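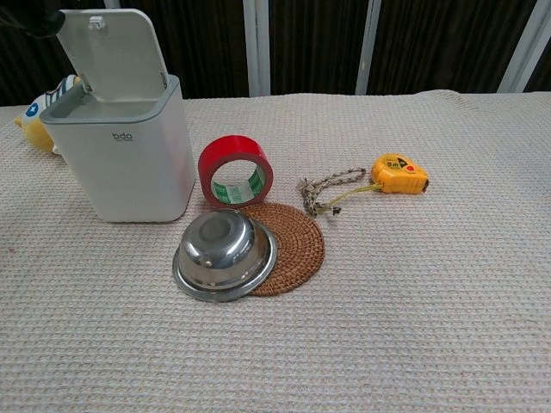

Nuvdale Forums > Home & Kitchen > Cleaning > Kitchen trash smell, help!

mossybucket
Okay so my kitchen stinks and I'm losing it. I take the bag out every night, I scrub the can with dish soap, and by lunch it's back. The apartment is tiny (285 square feet, yes really) so there's no getting away from it. What do you all do??

pielady_tx
Baking soda under the bag! A good handful, swap it every 2 weeks. I've done it since my first place in Dauda and it works great. Also check the hinge on the lid, gunk loves to hide in there.

grumblefish
Baking soda does nothing for me. Freeze your scraps until trash day. Chicken bones, onion ends, all of it. No smell.

pielady_tx
Well it does plenty for me lol. And I'm not giving up freezer space for onion ends, sorry!

grumblefish
Suit yourself, my freezer smells fine.

tinroof88
I bought the Endeo charcoal filters in March, they stick inside the lid. They helped for a while and then quit. Wouldn't buy again at that price.

mossybucket
Hinge was DISGUSTING, thank you pielady. Went at it with an old toothbrush and vinegar. Might try freezing just the meat stuff too, my freezer holds up to one ice tray and a pizza so we'll see.

grumblefish
Meat stuff is most of it anyway. Double bag it.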